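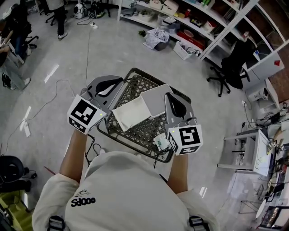 23/08/2018

Ramik hand-held gripper kit, trial unit, day two. Notes by Adwoa, with additions from Ciarán where marked.

Kit is on loan from Ceslow until we decide whether to buy. Two hand-held grippers, a shoulder harness, cables, a marker cube for each side. The harness is the older pattern with the buckles at the shoulders. Ceslow say a newer one exists but it was not in the box.

Did the shopping basket task all morning. Grey plastic basket on the floor, folded cloth in the middle, flat pad overlapping it, small packet near the corner. The operator stands over it and works with both hands. Target was 20 clean takes before lunch. Got 11. Most of the lost ones went the same way: the left cube turned away from view when the wrist rolled past upright, and the software marked the take as broken. Right hand did this much less. I think this is partly how people stand and partly the weight of the cable on the left.

Cable. Still the main complaint. It hangs off the left gripper and lies along the floor next to the basket, and you feel it every time you reach across. Tried routing it up the forearm with a Velcro strap. Better for pull, worse for the elbow. Tried it behind the back, too short. Asked Ceslow if they do a longer one and they do, but it is listed as a spare and not included in the kit price. I have asked for one to be added to the loan.

Floor tape: leave the white strips where they are please. They are the standing marks for the left foot and it took a while to get them right. The floor is shiny and the tape lifts if you scuff it. If one comes up, put it back and write down that you did.

Grippers themselves. Jaw action is good, light spring, no grit in it. The cloth is easy. The pad is harder than expected because it lies flat on the lattice and there is nothing to get the tip under. What works is to press one jaw down at the edge, slide until the pad bows, then close. The packet can be picked up from the corner of the basket but the curved body touches the rim if you come in low. Come in from above.

Lights on the cubes: green is tracking, amber is searching, off means dead or asleep. They go to sleep after a few minutes without movement and the only way I have found to wake them is the button underneath. This is not in the quick guide. It is in the long manual, in the section on storage.

CC: the sleep time can be changed in the settings file, I have put it up to the maximum. Reload after editing or it ignores you.

Calibration took two goes this morning. First one failed with no message, just went back to the start page. Second one passed and the offset between left and right looked sensible, so I did not repeat it. The guide says to recalibrate if either cube is knocked. Left cube was knocked on the basket rim mid-morning and I carried on by mistake for three takes. Those are flagged in the log and should not be used.

Comfort. Fine for short spells. After a long run of takes the forearms get tired and you start resting the grippers on the rim, and then the takes are no good. Suggest swapping operators every half hour.

Comparison with the Conetti set we had in April: Conetti was lighter and had no cable, but lost tracking whenever anyone walked behind the operator. Ramik has not done that once, and people have been in and out all day. Conetti jaws also had more play. On the hardware I would take the Ramik — on the paperwork, Conetti by a long way.

Price as quoted is 2,000 for the pair with harness, software licence for the first year included. Renewal after that not stated. Have asked.

Disk: 69 GB used so far, which includes yesterday's tests. Ciarán to move the test takes to the Korletey share tonight and clear the local copy.

For tomorrow:
Longer cable if it arrives.
Check both cubes for play in the mount.
Same basket task, pad first and then cloth.
Ask Ceslow about renewal again if no reply by ten.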